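Der Tisch, auf dem alles landet

Wer abends nach Hause kommt, leert die Taschen. Schlüssel, Telefon, Kassenzettel und die halb ausgetrunkene Flasche gehen auf die nächste freie Fläche, und in vielen Wohnungen ist das der kleine Tisch zwischen Tür und Sofa. Dort bleiben die Sachen liegen, manchmal bis zum Wochenende, manchmal bis in den nächsten Monat.

Beistelltische mit einer Platte aus massivem Holz verkaufen sich seit einigen Jahren gut. Die Werkstatt Cumemar, die ihre Platten aus verleimten Stäben fertigt, hat im September mehr als 100 Stück ausgeliefert. Die meisten gehen in Wohnungen mit zwei Zimmern, in denen für eine Kommode im Flur kein Platz ist. Auch der Händler Griltthorpe hat sein Angebot an kleinen Tischen erweitert und führt sie nun in zwei Höhen.

Verleimtes Stabholz kennt man aus der Küche, vom Hackblock und von der Arbeitsplatte. Die Streifen arbeiten gegeneinander weniger als ein einzelnes breites Brett, die Platte bleibt über Jahre gerade. Empfindlich ist sie trotzdem. Ein nasses Glas hinterlässt auf geöltem Holz nach einer Nacht einen Rand, Rotwein zieht schneller ein. Cumemar rät, die Fläche zweimal im Jahr leicht anzuschleifen und neu zu ölen. Das Öl soll 30 Minuten einziehen, danach wird der Überschuss mit einem fusselfreien Tuch abgenommen.

Schwieriger als die Pflege ist die Ordnung. Ratgeber empfehlen gern ein Tablett, auf dem sich alles sammelt und das sich mit einem Griff wegtragen lässt. Bei den Lesern, die uns geschrieben haben, hat das selten lange gehalten. Das Tablett wird voll, und der Rest liegt daneben.
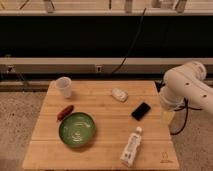
Besser bewährt hat sich eine Schale, die ihren festen Platz behält. Sie sollte schwer genug sein, um nicht zu verrutschen, und so weit, dass eine Hand bequem hineingreift. Eine glasierte Keramikschale in Grün hebt sich vom honigfarbenen Holz gut ab und lässt sich auswischen. Schlüssel und Münzen gehören hinein, das Smartphone kann daneben liegen. Plastikbecher und Flasche kommen in die Küche.

Wer einen Teppich unter dem Tisch hat, sollte beim Ölen Zeitungspapier auslegen. Kleine Filzgleiter unter der Schale schützen die Platte vor Kratzern, ein Bogen kostet im Baumarkt wenig und reicht für mehrere Gefäße.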